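Leave the old pennies brown

I have collected copper coins for 13 years, mostly pennies and halfpennies, and the question I am asked most at fairs is what to clean them with. My answer is nothing. Dealers should say so more often than they do.

A cleaned copper coin can usually be spotted from across a table. It is pink where it should be brown, and the fine lines of the hair and drapery have gone soft. The metal will darken again over the years, but unevenly, and the detail is lost for good. At the Kurnton fair last December I looked through a box of 129 Victorian pennies, priced at £50 the lot. Most had been polished by a previous owner who no doubt thought he was improving them. I left them where they were.

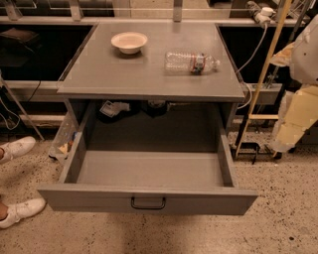
An empty drawer in a grey metal cabinet, with a bowl and a water bottle on top.

Malsha Miah, who sells at the same fair, disagrees with me. She argues that new collectors like bright coins, and that a shiny penny which brings a child into the hobby has done its job. I can see the point. But the same child will try to sell that penny one day and be offered next to nothing for it, and that may well be the end of the hobby for them.

There are exceptions. Loose dirt on a coin from the ground can be soaked off in distilled water, and active green corrosion needs treating before it spreads. Neither job calls for metal polish, vinegar or a toothbrush. If the coin might be worth real money, pay somebody trained to do it.

What I would like is for sellers to write "cleaned" on the ticket. Cameron Rankin already does this on every coin he lists, and he still sells plenty of them.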